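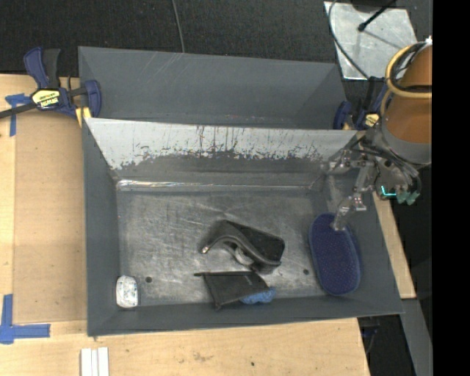
Handout 6 - Bin picking cells: rules for setting up, running and leaving the bench

Trovness short course, automation lab. Read before you touch anything. Slides have the diagrams, this is just the rules plus my notes on them.

1. Fixing things down

Bins get clamped. Both of them, to the table and to each other, one clamp each side where the bins meet. Blue and black bar clamps, with the jaw right on the bin wall. Check by hand at the start of every session - push the near bin sideways, if it moves at all stop and redo it. A bin that has crept a few millimetres gives you bad grasps all afternoon and you will blame the software.

Blue tape on the table = position marks. Do not peel, do not "tidy", do not add your own. If a mark is damaged tell whoever is running the bench and write it in the log.

Scratches and scrapes in the bins are fine. Chipped walls also fine as long as nothing sharp. Cracks right through are not fine, swap the bin.

2. What goes in the bin

Mixed objects on purpose. Hard and soft, shiny and dull, flat and bulky. The Plunodberg set has 35 items, draw from that only, no keys, no phones, nothing of your own.

Dark items on a grey floor are the hard ones. A flat black pouch is worth having in there, so is anything with a glossy curved edge - reflections upset the depth reading. Small white packages tend to end up in corners, leave them there, corners are part of the test.

Max 12 items per bin. Fewer is OK. Do not arrange them nicely, tip them in.

Nothing with an open blade. Anything with a cutting edge has it covered or it stays out.

3. Cables and hoses

Slack loop at the wrist, always. Too tight and it pulls at full reach, too loose and it snags on the bin edge. Jog the arm by hand control to all four corners of each bin and WATCH the loop, not the gripper.

Hanging thin wires: look at them every time. If one can reach below the fingertips, tie it back before you run. Ties not tape.

Status light on the gripper - learn what colour means what on your unit. The card is in the Bundavov folder. Don't guess from another bench, they are not all set the same.

4. Running

Slow speed for the first pass after ANY change. New item, moved clamp, new finger, restarted controller, all count as a change.

One person on the stop button, hand near it, not typing. Second person runs the program. Nobody reaches in while the arm has power to its drives, even if it is standing still. Standing still is not the same as stopped. This is the one that gets people sent out of the lab.

Contact with a bin wall: stop, back off straight up, check fingers, log it. A finger resting on an object without closing is not a fault by itself, wait for the timeout before you step in.

If an item falls outside the bins leave it until the run ends, unless it is under the arm's path, then stop first and fetch after.

5. Logging

Every attempt gets a line, incl. failed ones. Especialy failed ones. Item, bin, result, and a word or two on why. The Kinyua log sheet is the only format accepted, please stop sending spreadsheets with your own columns.

Error 3912 = gripper lost comms. Check the wrist connectors first, nearly always that. Power off before you reseat them.

6. Leaving the bench

Arm parked clear of both bins. Drives off, then controller off, in that order.
Items back in the set box and checked against the list.
Clamps stay on.
Loose boards, plates and rods go back on the shelf if you brought them out, and are not left where the next group will trip on them.
Log signed by both people.

For the assessment: you need to be able to say which rules protect the person, which protect the kit and which protect the data. Some do more than one. Bring your risk sheet, filled in, to the August practical - no sheet no bench time.

Revised 2021-12-30, older copies please bin (recyling not the grey ones on the table)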